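关于我们

Clernthorpe缝合技能学校

Clernthorpe是一所只教缝合与打结的学校，校址在Vevdale，2000年开课。

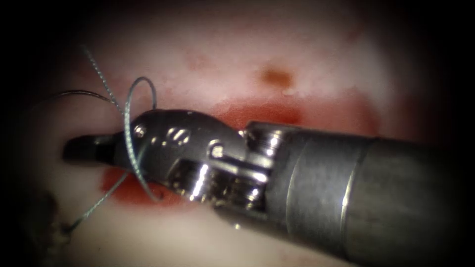
学员里有医学生、外科住院医师、兽医、手术室护士，也有离开临床几年、准备回去上班的人。课程从认线开始，到能在软组织模型上独立完成一段连续缝合为止。切开、止血和引流我们不教，麻醉也不教，有需要的学员请向所在医院或大学咨询。

学校的由来

学校由Wyn Owen创办。他做过多年普外科医生，带教时发现，年轻医生上台以前练手的机会很少，多数人是在宿舍里拿香蕉皮和旧毛巾练出来的。他先在Vevdale租下一家停业裁缝店的二楼，摆了四张桌子，周末开课，平日仍旧上班。裁缝店留下的两张长案我们一直用到现在，案面换过一次，桌腿还是原来的。

头几年只有一门课，叫“打结”，上一整天。后来学员提出想学皮内缝合，又有人想学肠管吻合，课程就一门一门加了上去。现在整栋楼都归学校使用，一楼是接待处和材料间，二楼是基础教室，三楼是进阶教室和一间小图书室。图书室的书可以在楼内看，不外借。

Wyn Owen目前仍然教每个月第一期的基础课，其余课程由固定的教师团队承担。教师都有外科或兽医外科的工作经历，入职后要先旁听一轮完整课程，再跟着助教一轮，然后才单独带班。

我们教什么

基础课分为四段。

第一段讲线。学员要分清编织线和单股线，知道可吸收与不可吸收的差别，会看包装上的规格。编织线柔软，打结稳，穿过组织时阻力较大；单股线光滑，过组织顺，但有记忆性，结容易松，通常要多打一道。这些话书上都有，我们让学员自己把几种线放在手里捻一捻，拉一拉，再浸到水里试一遍，然后填一张表。

第二段讲针。包括弯针的弧度、针尖的形状、夹针的位置。夹在针体中后段，离针尾留一点距离，这是初学者改得最多的一处。夹得太靠前，弧度走不完；夹得太靠后，针容易弯。

第三段讲进针和出针。先在硅胶片上练，垂直进，顺着弧度走，出针以后再换夹。边距和针距要均匀。教师会用细笔在模型上画好点，画点的模型用过以后换成不画点的。

第四段讲打结。方结、外科结、滑结都要会，单手、双手和器械打结各练一遍。收紧的力量以两侧组织对合为准，组织发白就是拉得太紧。

进阶课按内容分班，可以单独报名：

皮内连续缝合
肠管端端吻合
血管缝合入门
深部操作与狭小空间打结
兽医软组织缝合

“深部操作与狭小空间打结”是学员问得最多的一门。在开阔的桌面上打结，手可以绕，线可以甩；到了深处，线环怎么摆、线尾留多长，都要提前想好。线尾太短，绕一圈就滑脱；太长，会和线环缠在一起。练习时我们要求学员先把线环放松，让它立起来，看清楚哪一段在上、哪一段在下，再去夹线尾。做得慢没有关系，看不清就先停下来理线。

线的处理

很多学员第一天的问题出在线上，针倒还好。下面几条写在每张桌子的卡片上，这里照录：

从包装里取线时顺着绕线方向拉，不要硬扯。
器械不要夹在准备留在组织里的那段线上。编织线被夹过以后容易起毛，单股线会留下压痕。
线打卷时，捏住针一端，让线自然垂下，转几圈就会松开。
线尾一律放在自己的左侧，左利手放在右侧。
剪线前先看剪刀尖。
掉在桌上的针，先找到再继续。

最后一条没有商量。上课中途有针找不到，全桌停下来，找到为止。材料间有磁棒，接待处也有一根备用的。

练习材料

基础课使用硅胶皮肤片和多层软组织模型，由Borkowska供货。这家小厂也在Vevdale，离学校走路就能到。我们试过不少厂家的模型，有的太硬，针穿过去像穿橡皮；有的太脆，拉一下就豁口。现在用的这一种有一定弹性，缝得太浅会撕开，学员能马上知道自己哪一针没吃够组织。模型正反两面都能用，一面练完翻过来，再练完就收回，由厂方处理。

进阶课的一部分使用从肉铺订购的猪皮和猪肠，当天送到，当天用完。因宗教或饮食原因不便接触的学员，请在报名表上注明，我们会全程改用合成模型，考核标准一样。

缝线用Clilance练习线，分编织和单股两类，仅供训练，不能用于人或动物。带走的练习包上贴有同样的说明，请不要撕掉。

每位学员上课时领一套器械：持针器、有齿镊、无齿镊、线剪、弯盘。器械归学校所有，下课前自己清点、擦干、放回盒内。左利手器械数量有限，请提前告诉我们。

教室与一天的安排

二楼教室每期最多收25人，两人共用一张练习台，灯各用各的。台面高度可以调，椅子也可以调。我们建议第一小时先坐着练，把前臂放在桌沿上，手稳了以后再站起来。

早上九点开始，先讲十五分钟，余下时间都在练。上午中间休息一次，午饭一小时。下午先复习上午的内容，然后教师逐桌看，有问题当场改。四点半收材料，五点离开。想多练的学员可以留到六点，三楼有人值班。

教室里不放音乐，手机请调静音。可以拍自己的作业，拍到别人要先问一声。茶水放在走廊，不要带到练习台上，硅胶片沾了糖水很难洗。

考核

每门课最后有一次考核。基础课的内容是在一块新的模型上完成一段间断缝合和一段连续缝合，并打一组指定的结。教师看五项：进针角度、边距、针距、结的牢靠程度、组织对合。时间不计分，但超过规定时间太多，教师会建议再来练习日补一补。

不及格可以免费重考一次。学校发的是结业证明，写明课程名称和学时，它不是执业资格，也不能代替医院内部的技能准入。有些单位承认我们的学时，有些不承认，请先问清楚自己的单位。

去年上完基础课的学员有218人，其中一部分后来又报了进阶课。我们不公布及格率，每班的情况差别很大，放在一起没有什么参考价值。

练习日

每周一晚上是开放练习时间，上过任何一门课的人都可以来，材料费当场付。教师在场，但不讲课，有问题可以问。来的人常常是下了班直接过来的，坐下缝一个小时就走。座位不预留，考试季会比较满，早到比较稳妥。

三月的练习日改为兽医专场，练的内容以腹壁分层缝合为主，其他学员也可以参加。

费用

基础课两天，学费595镑，包括全部材料、午餐和一份可以带回家的练习包。进阶课按天收费，价格列在各课程页面上。在校学生凭学生证减免一部分，同一科室三人以上一起报名另有优惠，请来信询问。

开课前十四天以上取消，全额退款；十四天以内可以改期一次。临床工作排班常有变化，如果是临时被叫去值班，请附一份排班表，我们按改期处理，不另收费。

上门授课

我们也到医院和大学授课，教师带材料和器械过去，对方需要准备桌子、照明和一个水池。房间里最好有窗，光线不够时看不清细线，学员很快就会眼睛疲劳。上门课每次约需半天布置和收拾，请把这段时间算在场地预订里。

常有单位希望把两天的内容压缩到一个下午。我们可以只讲打结，或者只讲皮肤间断缝合，但不会把四段内容都塞进去。

回收与安全

用过的针投入黄色锐器盒，线头和硅胶碎片分开收。猪皮猪肠由持牌的公司运走。教室每天下课后擦洗，换模型时垫布一并换掉。

学员被针扎到，请马上告诉教师，用流水冲洗，再由我们登记。合成模型上用的针也一样要登记。有乳胶过敏的学员不必担心手套，学校只备丁腈手套，大中小号都有，特小号需要提前说。

联系与到访

接待处周一至周五上午八点半到下午五点有人。想先看看教室再决定的，可以在午休时间过来，不用预约，按一楼的门铃即可。楼前不能停车，最近的停车场在Vevdale图书馆后面，走过来五分钟。自行车可以推进后院。

二楼和三楼有电梯，入口在后院一侧。行动不便的学员请在报名时说明，我们会安排靠门的练习台。

报名表、课程日期和练习包的补充订购，都在“课程”页面。来信请写明所报课程和惯用手，我们一般在两个工作日内回复。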